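Tea towels, teapots and a second life for the Mendes Street wash house

The old wash house on Mendes Street will open its doors again in May, this time as a lending library for kitchen things, and the people behind it say they have been a bit overwhelmed by what the neighbourhood has dropped off.

The Orau Kitchen Library will let households borrow the sort of gear that most of us want twice a year and have nowhere to keep: preserving pans, fish kettles, cake tins in the shape of numbers, the big urn you need for a christening or a wake. A yearly membership will cost $16, and members can take home up to 3 items at a time.

Judite Coelho started the whole thing more or less by accident, after asking her neighbours whether anyone could lend her a jam pan for a glut of plums. She had offers from both sides of the street before dinner.

"I thought, well, there must be a jam pan in every second cupboard around here, and every one of them is sitting there with a bag of rice in it," she said. "My mother would have been horrified. In her village there was one good pan and it went from house to house all summer, and you gave it back with a jar inside."

Returning the pan with a jar inside is not a rule at the new library, though Ms. Coelho says she wouldn't discourage it.

Donations so far have come to some 200 pieces, and sorting them has taken up most of the winter. There are more fondue sets than anyone could hope to use, a very handsome copper mould that still needs re-tinning, and a pasta machine that came with its original handwritten recipe tucked in the box — a lovely thing to find, even if the last line has been lost to a splash of tomato.

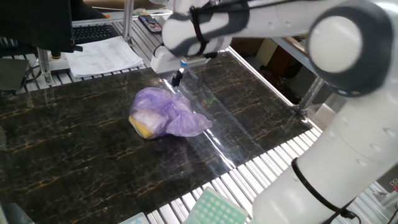

A white arm and gripper over a dark marble tabletop.

The building itself has needed a fair bit of care. It sat locked up for years after the last of the coin laundries moved out to Furnero, and the roof over the back room let in the rain. Damir Vidmar, who grew up two doors down and now works as a plasterer, put the walls right over a run of evenings, and the shelves were built from the old drying racks. The colour on the front door, a deep mustard, was settled by a vote among the neighbours that by all reports went on rather longer than it should have.

Cooking evenings are planned as well, with room for 16 people at a time. Themis Athanasiadis will lead the first, on stuffed vegetables, and Arnaldo Cordeiro has promised one on salt cod once the weather cools off and people feel like standing over a stove again.

The library is still hoping for a few particular items, especially large stock pots, a sausage filler and a sturdy set of scales. Fondue sets, with many thanks, are no longer needed. Donations can be left at the side entrance until 3 p.m.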